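Parnon Display Timing Notes

A dataset of screen refresh and touch timing measurements from phones and tablets, with the scripts used to tidy them up. Version 2, built in April.

What it contains

The dataset holds 187 recordings. Each recording is one session on one device, running one of the test patterns listed further down. A session produces two files: a CSV with one row per displayed frame, and a small text file with the settings that were in force when the session started.

Recordings are grouped into folders by panel type (LCD, OLED, unknown) and then by device code. Device codes are ours and have no meaning outside the dataset. Model names are left out on purpose, as several of the units were pre-production and may not match what was sold under the same name.

Columns in the frame files

frame: running number, starting at 0
t_ms: time in milliseconds from the start of the session
hz_req: refresh rate the software asked for
hz_obs: refresh rate worked out from the light sensor
lum: relative brightness, 0 to 1, not calibrated
touch: 1 if a finger or stylus event was logged during the frame, otherwise 0
flag: empty, or one of the codes in flags.txt

A blank hz_obs means the sensor lost the signal. Do not read it as zero. The loader turns blanks into NaN, but if you open the files in a spreadsheet you will have to deal with this yourself.

Test patterns

Scroll: a long page of plain text moved at a fixed speed.
Still: a grey page with no movement, used to see how far the panel drops its rate when idle.
Swipe: repeated short swipes with a pause between them.
Video: a 25 frames per second clip, looped.

The Video sessions are the ones most people ask for. Many panels handle this rate badly and fall back to an uneven pattern of repeats, and it shows clearly in hz_obs. The Still sessions are short on the older LCD units, where the rate never changes and there was little to record. 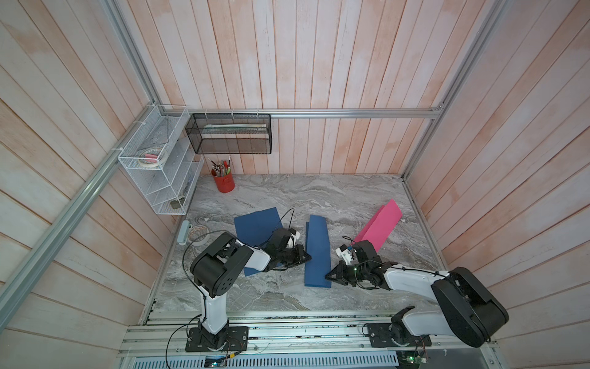 Two arms at the bench, with the blue foam sheet on the table.

How the rates were measured

Light readings were taken with a Pliker sensor taped over the top left corner of the display. It samples far faster than any panel in the set refreshes, so a single frame normally covers many samples. The Akus script groups the samples into frames by looking for the dip between them. On OLED panels that dim by pulsing, this can go wrong at low brightness, and the affected rows carry the flag PWM. Filter them out if you only care about refresh rate.

Clocks on the sensor and the device were lined up using a white flash at the start and end of each session. Drift between the two flashes is spread evenly over the session. Where the closing flash was missed, the flag NOEND is set on every row and the times should be treated as approximate.

Loading the data

The loader needs Python 3 and pandas. Copy the parnon folder next to your script and use:

from parnon import load
df = load("oled/d14/scroll_01")

Anything shorter than 1,000 frames is skipped by default. Pass short=True to get those sessions as well. The loader doesn't check flags for you.

There is also a plotting script, mughal.py, that draws requested against observed rate for one session. It was written for our own use and the axis labels overlap on small windows.

Changes since version 1

Touch events are now in the frame files. They used to be in a separate file with its own clock, and lining the two up was a nuisance.

Device codes d03 and d07 were the same unit entered twice. They have been merged under d03, and d07 is no longer used.

The lum column was called nits in version 1. It never held nits. Old scripts will need the new name.

Known problems

Tablets are under-represented, and nearly all of them are LCD. Please don't use the set to compare tablets with phones.

Battery saver was left on for some early Swipe sessions. The settings file records this under power_mode, but only from d09 onwards.

Room temperature was not logged. Some panels lower their rate when warm, so a drop late in a long session may be down to heat or to the software, and the data can't tell you which.

File names in the unknown folder use a hyphen where the others use an underscore. The loader accepts both.

Licence

Data: CC BY 4.0. Scripts: MIT. If you publish something based on the set, give the version number, as results from version 1 and version 2 will differ for any session involving touch.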